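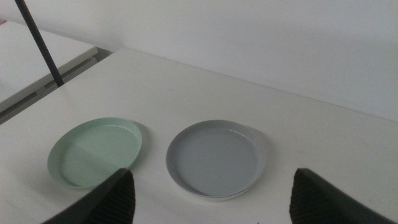
Revised handling rules for tableware cells

Issue 7 of the Gesura handling rules takes effect on Wed 2 November and replaces all earlier issues at the Zindach and Doltska sites. The main changes concern start layouts for plate tasks.

Clause 3.1 now asks for clear table between neighbouring plates, enough for an open finger to come down without touching either rim. Plates set side by side are allowed if that gap is kept. Stacked starts need a separate task sheet.

Clause 3.4 covers plates close in tone to the table. White on white stays permitted, but the operator must confirm the rim position by eye before releasing the arm. Mint green and grey plates are exempt. 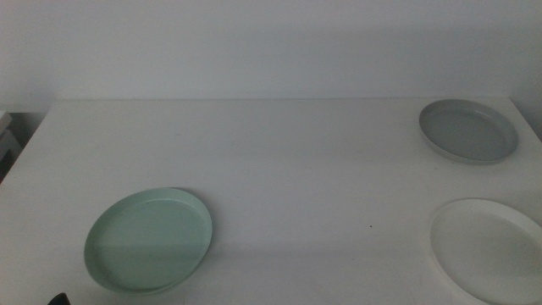 Under clause 3.6, a layout may place a plate partly outside the fixed camera's view, provided the task sheet says so. Layouts not declared in this way will be logged as set-up errors. Of the 3,382 runs reviewed for this issue, 3,165 met the old wording and 40 were rejected for undeclared layouts. The remainder are still being checked by Warrier.

Finger pads are to be inspected at the start of each shift. Worn ridges are a stop condition. Crumbs and other debris should be wiped off the table between runs, with the arm parked and the gripper open.

Task sheets on the old form will be accepted until the end of November.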